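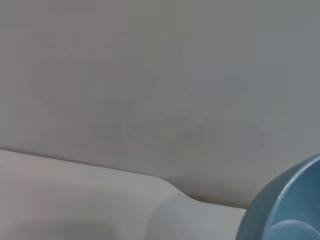

Faint smudges on a light gray wall, above a smooth white edge.

What a Deckhand Is Owed After an Injury

Maintenance and cure is older than most of the law that surrounds it, and it is still the first claim an injured crew member should understand

The Lornik is a steel longliner that works out of Sosa with a crew of five. In June, on the second haul of a trip, a snap came off the groundline under load and the deckhand at the rail took the recoil across his left hand. He finished the trip on the wheel and in the galley. When the boat tied up he had two broken bones, a torn tendon and a share of the catch that would cover perhaps a month of rent.

His first question to the vessel's owner was whether workers' compensation would pay the surgeon. It would not. A deckhand who qualifies as a seaman is generally outside the state compensation system that covers the cannery worker and the forklift driver on the same dock. In its place he has three remedies under federal maritime law. Two of them, negligence under the Jones Act and unseaworthiness under the general maritime law, require proof that somebody or something fell short. The third is maintenance and cure, and it requires very little proof at all.

Maintenance is a daily living allowance, meant to replace the food and lodging the sailor would have had aboard. Cure is reasonable medical care. Unearned wages, usually to the end of the voyage or the contract, go along with them. The duty applies to an injury or illness that arises or becomes worse while the seaman is in the service of the vessel. Fault does not enter into it. Neither, for the most part, does the sailor's own carelessness.

"People come in wanting to talk about the winch," said Kipchumba Kimaro, a maritime claims attorney whose office is two streets up from the harbor in Sosa. "The winch matters later. I want to know who is paying for the hand today."

Who counts as a seaman

The threshold question is status. A worker must contribute to the function of a vessel or the accomplishment of its mission, and must have a connection to a vessel in navigation, or to an identifiable group of vessels, that is substantial in both duration and nature. Courts use thirty percent of working time aboard as a rule of thumb. It is a guide and can be departed from.

For a full-season deckhand the test is easily met. The difficult cases are at the margins: the gear technician who rides along for a week, the processor who sleeps ashore, the relief engineer who moves among boats with different owners. The identifiable group must be under common ownership or control, so an engineer who splits a year among unrelated boats may satisfy the test for none of them.

Fishing crews raise a further point. Many are paid by share and receive a tax form that describes them as self-employed. The tax form does not settle the matter. A share worker who takes orders from the captain, lives aboard for the trip and works the owner's gear may well be a seaman, whatever the settlement sheet calls him.

The daily rate

Maintenance disputes are usually disputes about a number. Some older contracts set rates that would not buy lunch in most coastal towns, and some owners still begin from a figure chosen decades ago. Where no union agreement fixes the rate, the seaman is entitled to the reasonable cost of food and lodging, limited by what he is in fact spending.

The burden of proof here is light but it is real. Rent or mortgage, electricity, heat, water, property tax and homeowner's insurance are commonly counted as lodging. Telephone, internet and car payments commonly are not. Groceries are counted. Courts differ on how to divide a household's rent when other people live under the same roof, and several have held that if the sailor would have to pay the full rent to live there alone, the full rent is the measure.

On the Lornik claim the owner's insurer, Modberg, opened at a rate that Kimaro considered too low. He answered with a lease, several months of utility bills and a shoebox of grocery receipts. The parties settled on about 100 dollars a day. There was no hearing, and the exchange consisted of four letters.

"The receipts did it," Kimaro said. "An adjuster cannot approve a higher number on the strength of my adjectives. He has to put paper in a file."

A seaman who lives with parents and pays them nothing is in a weaker position, because an expense that was never incurred is hard to recover. If he does pay them something, a written record of the payments should start at once.

When the payments stop

The obligation runs until maximum medical improvement. That is the point at which further treatment will not be expected to make the condition better, though it may keep it from getting worse or make it hurt less. It is a medical question, and it is separate from the question of whether the person can go back to sea. A deckhand may reach maximum improvement with a hand that will never close properly on a gaff. Maintenance and cure ends there, and compensation for the permanent loss has to come from one of the other two claims. 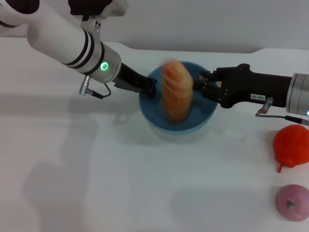 Insurers often ask for an examination by a doctor of their choosing. An owner is entitled to investigate a claim before paying it, and a reasonable request should be met. The practical difficulty arises when that doctor declares improvement complete while the treating surgeon is still scheduling therapy. Ambiguities are to be resolved in favor of the seaman, but a principle does not pay rent while the letters go back and forth. Kimaro's practice is to ask the treating physician for a short dated statement after every visit: current diagnosis, planned treatment, and whether improvement is expected. The Lornik deckhand had 16 weeks of therapy after surgery, and each of the surgeon's notes said in one line that further gain was likely. Modberg did not contest the end date.

An owner who refuses to pay without a reasonable basis takes on additional exposure. Compensatory damages are available if the refusal made the injury worse, and where the refusal was willful the seaman may recover attorney's fees and, since a 2009 decision of the Supreme Court, punitive damages. These cases are uncommon. The possibility of one tends to improve the speed of correspondence.

Defenses

The defenses are narrow. Willful misconduct is one, and courts have applied it to matters such as serious intoxication and fights the claimant started. Ordinary negligence is no defense.

The one that comes up most on fishing boats is concealment. If the owner required a medical questionnaire or interview before hiring, the seaman intentionally hid a condition, the condition was material to the decision to hire, and it is connected to the present injury, the claim for maintenance and cure may be lost. All of the elements have to be shown. An owner who never asked is in a poor position to complain, although a seaman who had good reason to think the condition mattered can still run into trouble by keeping quiet about it.

Many small boats hire with a phone call and a handshake. Owners who want the defense need a form, and crew who are handed a form need to fill it in truthfully -- the old back strain included. The Lornik had no questionnaire in June. It has one now, a single sheet that the owner drew up with the crewing agency Curden, and it is kept with the fishing contracts.

Releases and advances

An injured share worker is short of cash almost at once, and the temptation to sign something is considerable. Owners sometimes offer an advance against a later settlement. There is nothing improper in that, but the document should say what the money is for. A payment labeled as an advance on a negligence claim will be credited against that claim. A payment labeled as maintenance will not be returned or offset in the same way, because it was owed in any event.

Releases receive closer scrutiny than in most fields. Seamen are treated as wards of the admiralty courts, an old phrase with a modern effect: the party relying on a release must show that it was signed freely and with a full understanding of the rights being given up. Adequacy of the payment and the advice available at the time both weigh in that inquiry. A release signed on a hatch cover for a few hundred dollars is not likely to survive. It may, however, take a year of litigation to be rid of it.

Time limits

A Jones Act claim must ordinarily be brought within three years, and the same period applies to most maritime injury claims. Shorter periods can apply where the vessel is operated by or for the government. Three years is generous for filing and far too long for evidence. Broken gear is thrown out, and crew members change boats and phone numbers between seasons.

Kimaro asks new clients for the same few items. He wants the log entry or accident report, the settlement sheets for the last two seasons, the fishing contract if one was signed, and the names of everyone who was on deck. If the gear that failed is still aboard, he writes to the owner the same day asking that it be kept.

The snap from the Lornik is in a drawer in his office, in a plastic bag with a tag on it. The negligence claim was still open in October 2026. Maintenance and cure had been paid in full by then, and the deckhand was back in Sosa, mending gear ashore at an hourly wage.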